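Teaching an Arm to Strip a Computer

The workshop in Peltcombe shares a wall with a tire shop, and until 4 p.m. most days the impact wrenches next door set the pace. Members pay by the month for a key, a shelf and a share of the bench space. Most of them build furniture or fix bicycles. A small group at the back has spent the better part of a year trying to get a robot arm to take apart old desktop computers.

They call the project Barbu. It began with a load of retired office machines from a school district in Plarnberg, 775 of them, which the workshop had agreed to sort for parts. Doing it by hand was slow and hard on the fingers. Two members who had built a plotter together wondered how much of the job a machine could take over.

The answer so far is some of it. The arm sits on a wooden plate screwed to a corrugated metal wall, which the group chose over a bench mount after the first bench turned out to flex. A small camera rides near the gripper and sends pictures to a secondhand workstation. The software, named Dralo, was written by members in the evenings and has been rewritten 3 times.

Side panels are still removed by a person. The group tried to automate that step and gave up in March, when it became clear that every maker has its own idea of a latch. With the panel off, the case goes in front of the arm and the work starts with the drive. 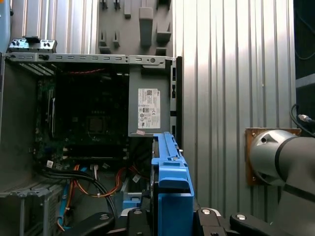
Drives come first for a practical reason. The district wants them back so it can have them destroyed, and each one has to be logged against the machine it came from. A plastic caddy is also a good thing for a gripper to hold. It is stiff, it has flat sides, and a bright one is easy for a camera to find against a dark board.

Cables are the hard part. They never lie the same way in two machines, and a loop of power wire can hide a connector or snag a finger on the way out. Early on, the arm would close on a caddy and a cable together and pull both. The group now has it stop and wait when the motor current climbs past a set limit. A person clears the cable, presses a key, and the arm goes on.

The whole build has cost a little under $2,000, paid out of member dues and one raffle. The arm was the largest expense. The gripper fingers have been replaced more often than anyone planned – the first pair was too soft and the second too wide to get between a drive and the power supply.

Some members think the project takes up too much room. The stack of towers still reaches the window, and the back door can only be opened halfway. The group has promised to have the aisle clear by July.

Memory modules are next on the list. They are small, they sit in tight slots, and the clips at the ends need to be pushed before anything will move. A test rig made from a dead motherboard is already clamped to a spare bench, and the members take turns with it after the tire shop closes.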